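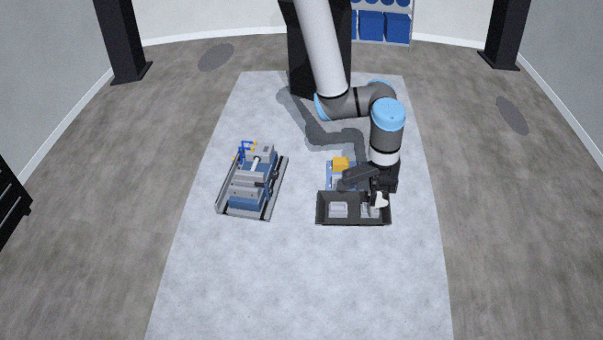
Slide 1: A tray on a blue-gray mat

Talks > Workplace > Speaker notes

Handing Over the Shift: Notes for the Bundberg Talk
17 Sep 2021
By Iona Guthrie

Opening

Say good morning and give my name. I was a shift lead at Kerley for 11 years before I moved to training. Tell them the talk is on the handover between shifts and that I will take questions at the end.

Ask for a show of hands: who got a written handover the last time they started a shift? Wait for the hands. Move on without commenting on the number.

The February order

Tell the Kerley story. Order 2165 was put on hold by the evening shift. The lead told the night lead in the parking lot. The night lead told one person, who went home sick at two. The morning crew shipped it.

The customer sent it back and we paid the freight both ways. Everyone in that chain had done what they thought was enough. The hold was never written down.

Pause here. Drink some water.

What goes in a handover

Keep this part slow. People take notes.

1. Anything on hold, with the order number and the name of the person who can release it.

2. Anything started and left unfinished. Say where it was left. "Nearly done" is no use to the next person. Give the last step completed.

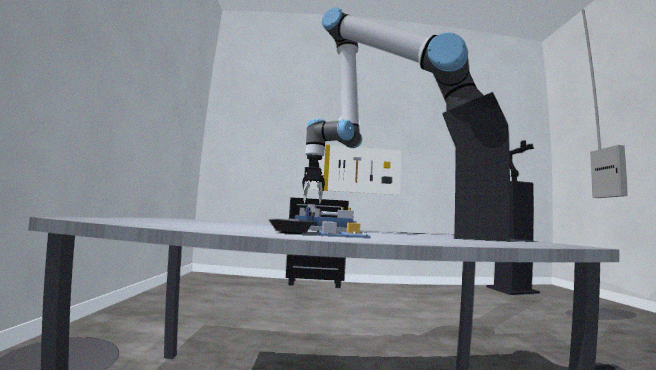

3. Who is out, who is covering, and until when.

4. Anything promised to another department. At Arango this was the one most often missed. Maintenance had been told they could have the line at six and the incoming lead had no idea.

Mention that all of this fits on one page. If it runs to two, the second page won't get read.

Talking it through

The sheet doesn't replace the conversation. Both leads stand together and go down it line by line. The outgoing lead reads, the incoming lead repeats back the holds. Prallusen pays for an overlap of 16 minutes, which sounds odd, but it came out of how their time clock rounds. Skip this detail if we are running behind.

Expect somebody to say there is no budget for overlap. Answer: start with five minutes and only the holds.

When people are late or tired

Don't do the handover in a doorway or while putting on a coat. If the incoming lead is late, the outgoing lead writes the sheet anyway and phones it through. Read out the sample call. Ask for someone in the front row to play the other part.
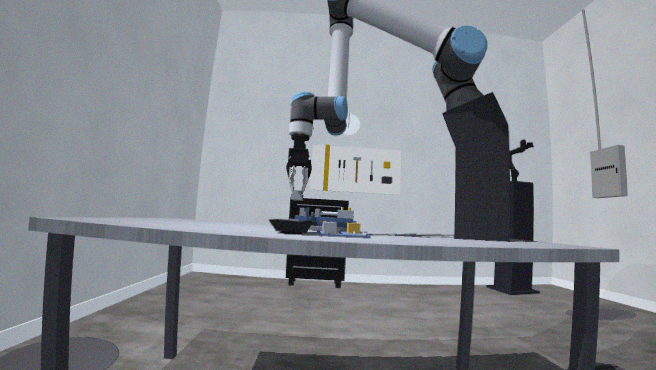 Questions

Allow what is left of the 60 minutes. Repeat each question for the back of the room. Likely ones: electronic or paper (either, but only one of them), how long to keep the sheets (ask your own records people), who signs (both leads).

Blank sheets are on the table by the door. Collect the pens.

Contact | Copyright Iona Guthrie | Back to top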